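Chapter 4
Cups, Trays, and the Art of Putting Things Down

In this chapter
Why a table gets set in a particular order
Upright, inverted, on its side: three ways to park a cup
The tray as a piece of furniture
Key terms: footprint, taper, rim, landing spot

Most people believe they know how to put down a cup. They have done it since they were toddlers, and the carpet has mostly forgiven them. Ask the same people to lay out drinks for 50 guests, however, and you will see a surprising number of grown adults standing in a doorway with a full tray and no place to set it. Carrying was the easy half of the job.

Chapter 3 dealt with picking things up. We now turn to the other end of the trip. The subject has a small literature and a large number of stained tablecloths. Guangming Zheng, who ran the dining room at the Coswood conference house before he took up teaching, used to start his February course by handing every student a cup and telling them to put it away. There was no cupboard. The discussion that followed usually lasted until lunch.
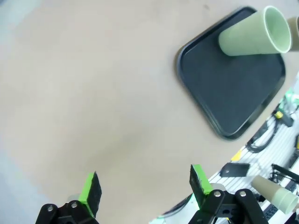 4.1 The resting cup

A cup has three ways of resting, and it will find all of them without your help. Upright, it is ready for use and collects dust. Inverted, it stays clean inside and leaves a ring if it was put away damp. On its side, it is waiting for somebody to make a decision. A tapered cup on its side also rolls in a curve, which means that it seldom ends up where you last saw it. A raised rim on the tray will stop it. A bare table edge will not.

The footprint of a cup is the area its base covers. Beginners plan by footprint and are then puzzled when the cups knock together, for a tapered cup is wider at the top than at the bottom. Plan by the rim. At Coswood this rule was written on the pantry wall, above the spot where the old Kivi glasses had been kept, back when there were Kivi glasses.

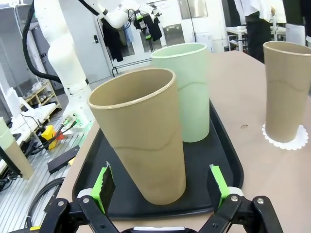 4.2 Order of work

Decide the landing spots before you lift anything. If the table is to have doilies, coasters, or mats, they go down first, and flat. Sliding a doily under a standing cup can be done, in the sense that parallel parking a bus can be done.

Empty the tray from the near side first, so that you are never reaching over one cup to get at another. Keep the tray itself on the table while you work. Holding it in one hand looks splendid and should be left to people who are paid for it.

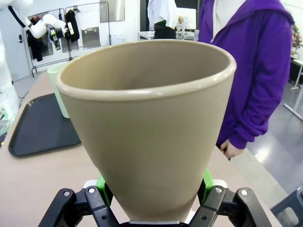
Color is the cheapest labeling system ever devised, and the most often ignored. The Grullier catering manual spends a page and a half on it and then recommends white for everything. Two colors are plenty for a small table. With a tan cup in the foreground and a pale mint-green one still standing on the dark tray behind it, you can say "the green one" and be understood across the room, even if most of the green one is hidden. Try that with a set of matching white mugs and you will soon be pointing.

4.3 Clearing away

Clearing is setting in reverse, except that everybody is tired. Bring the tray to the cups, and load the far side first. Cups of the same shape may be nested if they are empty. Check that they are empty. Students at the Brater school are told to look inside every cup before stacking it, and each year one of them takes it on faith.

Before you go on
1. Set a small table for four using only one tray. Write down your landing spots beforehand and compare them with where the cups ended up.
2. Lay a tapered cup on its side on a level floor and give it a gentle push. Sketch its path.
3. Find a cup in your home that is resting on its side. Make a decision.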